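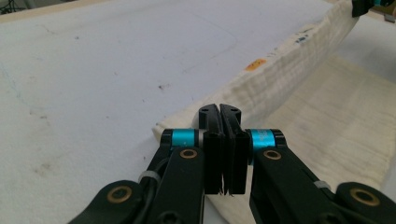

Gripper fingers at the folded edge of a cream towel, Durton open day.

Kedetti Cloth Handling Project
Progress report to the Prurkness Fund, second period

We promised in our last report that the next one would have more people in it and fewer spreadsheets, and we are very happy to say that it does. The main event of this period was the open day at our Durton workshop in March, which your grant paid for in large part, and most of what follows is about that. The regular project news is at the end.

Visitors and turnout

We had 236 visitors between ten in the morning and four in the afternoon. For a building with one restroom and a parking lot shared with the tile store next door, that felt like a lot of people! The sign-in sheets show that 226 of them stayed for at least one full demonstration. The busiest stretch was just after lunch, when two school groups arrived together (they were supposed to be an hour apart, and we have learned to call on the morning itself and check).

We had planned the day around talks, with the tables as something to look at in between. By eleven we had turned that around. People wanted to be at the tables with a gripper in their hand, and the talks got shorter each time until the last one was hardly more than a welcome and directions to the coffee. We would plan it that way from the start another time.

What people saw and tried

The cloth table was run with the hand-held grippers, the same ones we use for recording folding work during the week. Visitors could watch a fold being made and then take a turn with a washcloth or a napkin, going slowly and with one of our team beside them. The question we heard most was why anyone would study folding at all when a person can do it without looking. We found the best answer was to hand over a gripper and ask the visitor to pick up just one layer of a soft cloth. After a minute or two of that, the conversation usually went somewhere very good. A retired seamstress gave us more useful advice on handling gauze than we had managed to collect in the whole of January, and we have asked her to come back.

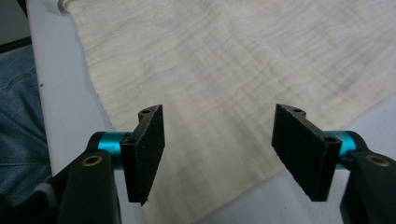
Fingers open over a sheet of pale, cream-colored material, ready for the approach.

The teal joints on the grippers were a favorite with the younger visitors, who wanted to know if they came in other colors. Older students asked about the brass bushings and how often they wear out, and that led to a nice long talk about maintenance – probably the least glamorous part of what we do and one we are always glad to be asked about.

We also had a visit from the team at Tangen, who work on packing and had never spent time with fabric. They stayed until closing and helped us stack chairs. We have agreed to trade a day in each other's workshops before the summer, and we will report on how that goes.

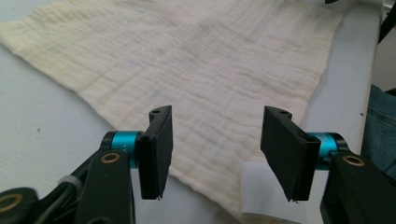 Our stock of practice cloths needs some attention before we host anything like this again, and we would like to use a small part of the remaining supplies money on it. Cloths get handled over and over, and they pick up ink, dust and fingerprints from every table they visit. We don't mind this in daily work, where a bit of variety is welcome, but for visitors it would be nice to have a clean set put by. The crinkled muslin is a fair example, with its faint bluish marks and the grayish streaks toward one edge. It is still a very good teaching cloth all the same, as the fine wrinkles and the wavy edges give people something to think about when they are deciding where to bring the fingers in. We would keep it for weekday practice and buy two more in the same weave.

Regular project work

Recording continued through the period, apart from the three days we gave to setting up and clearing away. We now have 902 folding sequences checked and labeled. Towels are well covered. Napkins are getting there, and fitted sheets remain a sore subject, which will surprise no one who has ever tried to fold one.

Spending

The open day cost $2,863 in all, covering table rental, printed guides, bus fares for the two school groups, refreshments and extra insurance. The printed guides came in higher than planned and we have a full box left over, so the next event will start with those. Receipts are with the finance form.

Next period

– Workshop exchange with Tangen
– New practice cloths, as above
– A short evening session for the parents who came along with the school groups and asked if they could have a turn too
– More napkins

We would love to have somebody from the Fund join us for the evening session. Parking is easier after six, once the tile store has closed.

With warm thanks from all of us at Kedetti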